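Household Tips for People Who Play Too Many Games

Posted 17 September 2019 in Home & Desk

My backlog stands at 166 games, most of them bought on sale at an hour when I should have been asleep. I mention this so you understand I'm no authority on restraint. What I do know about is living in a smallish apartment with three consoles, a desktop PC and more controllers than hands, and keeping the whole business from looking like the back room of a repair shop. A few of these tips came from readers. The bad ideas I tried first were all mine.

Dust the vents before you blame the game

If your console sounds like a leaf blower every time you open the map screen, the developer may be innocent. Shut it down fully, unplug it, and go over the vents with a soft paintbrush. A cheap one-inch brush from the hardware store does nicely. Follow with short bursts of canned air, holding the can upright. Tilt it and you'll be spraying freezing liquid into something that cost you 300 dollars.

Do this away from the couch. I did it once on the couch and then spent an evening sitting in it.

Sticky buttons

A button that sticks is nearly always soda, and the person who says it isn't soda is the person who spilled it. Turn the controller off, take out the batteries if it has any, and dampen a cotton swab with rubbing alcohol. Damp, please. Work around the edge of the button, pressing it down as you go, then let the thing sit for an hour with the face pointing at the floor. For the seam where the two halves of the shell meet, a wooden toothpick will bring out material you'd rather not identify.

Skip the kitchen spray. I used some on an old Vadex pad and the rubber on the sticks has been tacky ever since, like a gummy bear with opinions.

Label both ends of the cable

Everybody labels the plug. Then you crawl behind the TV and meet the other end, which is black, like its eleven cousins. Wrap a bit of masking tape around each end, fold it into a flag and write on it in marker. "Switch power" is a good label. "Important" is not, and I have three of those.

Coil spare cables loosely and slip each one inside an empty toilet paper tube. It looks terrible and works very well. Stand the tubes up in a shoebox and shut the lid before company comes.

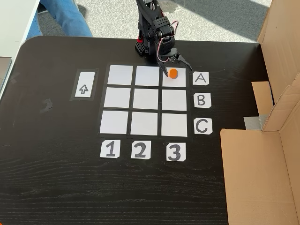 Masking tape left in place for a year turns to varnish, so peel it and replace it every spring or so. If you're already too late, a dab of cooking oil on a paper towel will loosen the gum. Wipe with dish soap and water afterward, and keep all of it well clear of the metal part of the plug.

Headset pads

Foam pads get funky. Fabric ones usually pull off and can be washed by hand in a bowl of lukewarm water with a drop of shampoo, then squeezed in a towel and left overnight. The fake leather kind should only be wiped, and when they begin shedding little black flakes onto your neck, give up and order new ones. A pair for my Claretano set cost less than lunch. I'd been flaking for two years by then.

Snacks, ranked by damage

Popcorn is fine if it's plain. Pretzels are fine. Grapes, straight from the freezer, are better than fine. Anything orange and powdered should be eaten with chopsticks, and yes, you will look ridiculous, but you're alone at one in the morning in a headset, so that ship has sailed.

Drinks go in something with a lid and on the floor side of the desk, lower than the keyboard. A travel mug is perfect.

Make some room on the drive

Housekeeping counts on the inside too. I cleared 243 gigabytes last weekend by deleting games I'd been "about to get back to" since last October. Your saves will generally survive, but check that they're backed up before you get brave. Sort by size, start at the top, and don't read the titles too slowly or you'll get sentimental.

The desk itself

Once a week, lift everything off it. Shake the keyboard upside down over the trash, wipe the desk with a barely damp cloth, dry it, and put back only what you used that week. My first go at this took 40 minutes and turned up a missing thumbstick cap and a library card.

Next time: getting cat hair out of a mouse wheel. Bring tweezers.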